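Notebook, June — tile adhesive and grout trials, Estutton job

Picking up from the last page. Latrice Escobedo wants a grout recommendation for the Estutton change rooms before the order goes in. We have two products on the bench, Iltow fine-joint and Clernora flexible, both in light grey. Both were mixed by weight this time because the scoop measure gave us a different colour in every batch.

Mix: 500 g powder to each batch, water added slowly, slaked for 4 minutes and stirred again by hand. The drill paddle puts too much air in at this batch size. Iltow was stiff at first and loosened on the second stir. Clernora was usable straight away but dragged on the float after a while. 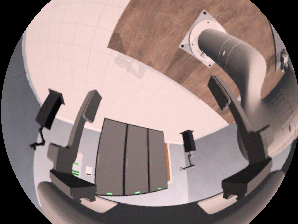 Colour

Wiped half of each panel with a damp sponge and left the other half for a dry cloth. The sponged side of the Iltow panel has come up paler than the rest, worst near the corners where I rinsed twice. Clernora is more even. I had the same trouble with Iltow on the Montoya laundry and put it down to the hose water, so I used filtered water here and it made no difference.

Joint depth is probably part of it. I raked the Iltow panel shallower than I meant to — my fault, the adhesive had squeezed up and I was in a hurry before lunch. Redo with clean joints before blaming the product.

Shrinkage

Hairline gap along one edge of the Iltow panel, where the tile meets the timber batten. None on Clernora so far. 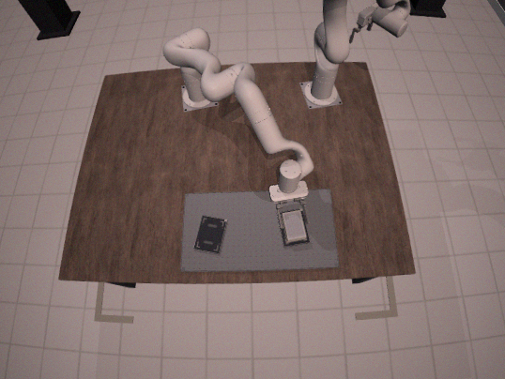
The batten was unsealed, so it may have pulled water out of the grout as it cured. Next panel gets a sealed batten on one side and bare timber on the other. Keep the offcut from the same length so the grain matches.

Relative humidity in the shed read 70 per cent at 3 pm, higher than I'd like for comparing cure times. Move the panels to the store room overnight if there's space on the racks.

To do

Remake Iltow panel, full joint depth, single rinse.
Seal one batten, two coats.
Ask Latrice whether the perimeter joints are grout or silicone. The drawings say both.
Label the tubs. The marker on the Clernora lid has rubbed off already.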